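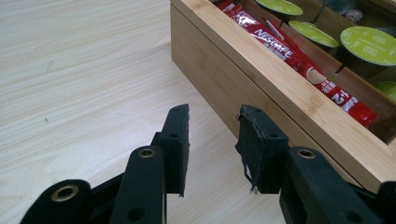 An open bamboo box with interior dividers

A drawer organizer is a tray or box split into compartments, used to keep small items apart in a drawer or on a shelf. Common materials are bamboo, plastic, wire mesh and felt.

Early versions were cutlery trays built into kitchen cabinets. Separate organizers later became a common household product — sold singly or in sets — and many now have movable dividers. Kitchen models are often about 30 cm wide. Bamboo types are usually glued from narrow strips and finished with oil or lacquer.

See also: Cutlery tray, Desk organizer, Sewing box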